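Robot Learning Lab — Lecture 9 handout
Imitation from wrist views: grasp failures and the two-object problem

Updated August 17, 2024. Replaces the version from May, wich had the old split in it.

Recap from last time. Policy takes wrist view(s) plus joint state, outputs a short chunk of actions. We execute part of the chunk, then look again. Chunk length is a design choice — long is smooth but blind, short is jittery but reacts.

Today: what happens when the gripper closes on more than it meant to. Joint state alone won't tell you. Gap between fingers is nonzero, force reads fine, the code says "holding". Holding what?

Two arms working close together makes it worse. The second gripper blocks the view, casts shadows, and is black on black with the first. Background clutter competes too. Learned features like bright things, so a strong colour can pull attention off the duller object next to it.

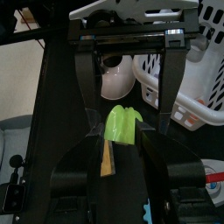
Grusteck Lab Notes, Issue 4, p. 75

Look at what is between the lower fingers. Glossy lime-green piece at the tips, small tan block directly beneath it. One closed gripper, two things in it. A detector trained only on "object / no object" gives you a yes and stops there. Note also the other gripper hanging down from above, fingertips close to the green piece. Is a handover safe from this state? You can't say from one view. Need the goal, and some history.

Method (Skusix baseline)
Frozen image encoder, small head on top, one output per object class. Trained on 80 episodes, tested on 50. Labels by hand at each gripper close. Same head, same learning rate for all runs, don't tune on the test set please.

Method (Komex variant)
Same encoder, but crop to the fingertips first. Crop position comes from joint state so no extra network. Adds the previous crop as second input.

Results
Baseline gets 70 per cent of the two-object closes right. Variant gets 75. Small gap on a small test set, so do not write "outperforms" in your report without error bars. Most misses are in the same place — bright item on top, dull item below, model names only the bright one.

What cropping loses: everything around it. The variant has no idea where the other arm is. If your task has a handover keep the full view as well, and feed both. Costs more memory, batch size goes down.

To do before the lab session
Read the data section of the Fontana report, skip the appendix.
Run the baseline with one seed, then three. Compare the spread.
Pick a failure and write a paragraph on it: what was in the grip, what the model said, what view would have settled it.

Plots need axis labels this time. Code goes in the usual folder, report as PDF, one per pair. Next lecture is recovery behaviours — when to open the gripper and try again, and how to get that into the demonstratons without teaching the robot to drop things.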